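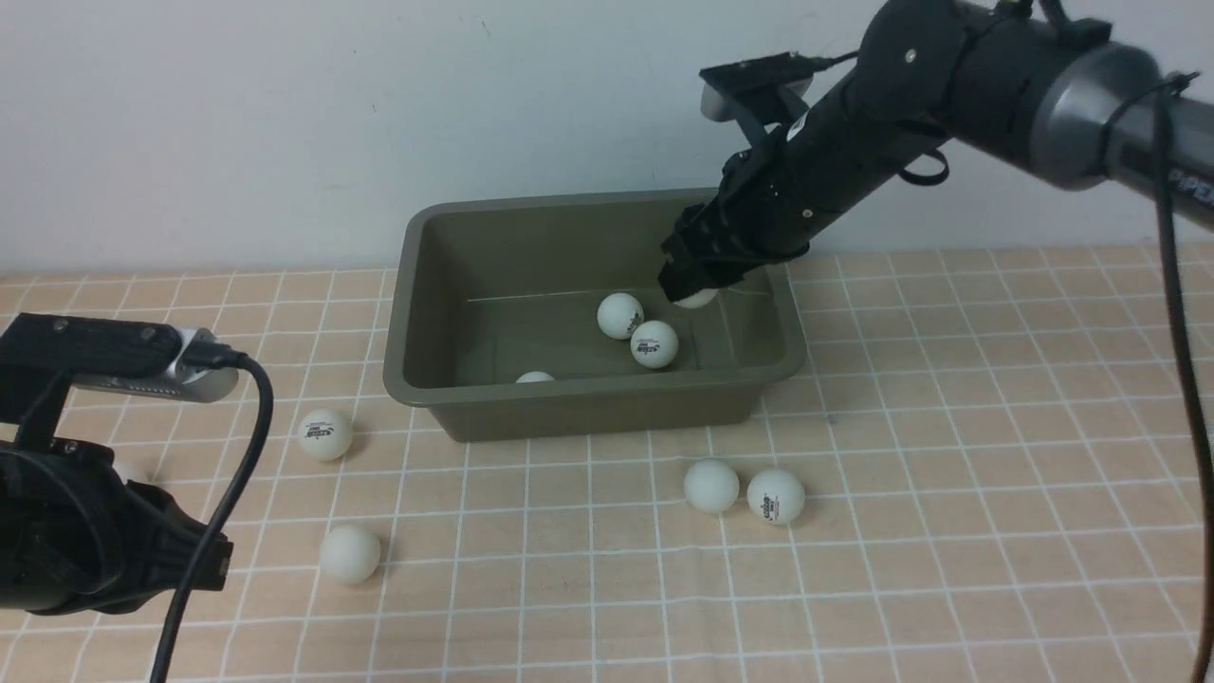 Guides > Table Games > Puvness Ball Toss > Set-Up

Home Products Guides Spares Contact

12 December 2020 | By the Hilus product team

Section 3: Setting up the tub

Welcome to the fun part! Puvness takes very little setting up, and once you have played a few rounds you'll be inventing your own rules (we did, and we're still arguing over them). Have your tub, your table tennis balls and a tape measure ready.

1. Wipe out the tub with a soft, damp cloth and let it dry.

2. Choose a level spot with a wall behind it. A long shot that comes back off the wall and drops in still scores!

3. Set the tub down with one long side facing the throwing line.

4. Mark the throwing line 75 inches from the front rim. Younger players can step in as close as they like.
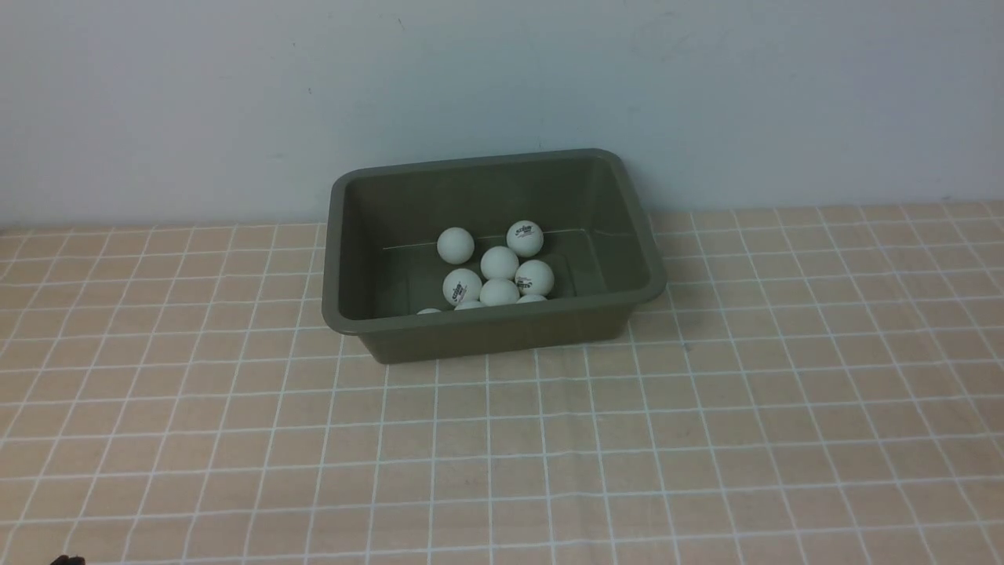 5. Load the tub for a warm-up. Any standard table tennis balls will do, plain or printed, and you can mix the two freely. Put them straight in and let them settle wherever they roll. With nine in the tub, as here, they bunch up toward the front and there is still open floor behind them, so a good throw has room to land.

Note: Printed balls count double in the Nordin rules (see Section 5). Plain ones score 100 points each, and first to 3000 wins.

Caution: Don't stand or sit on the rim. Lift the tub with both hands, one at each short end.

Caution: Crushed or split balls can have sharp edges. Take them out of play right away.

6. Throw one ball each to decide who starts. Closest to the back wall of the tub goes first, and off you go!

Replacement tubs are listed under Plastine in Spares.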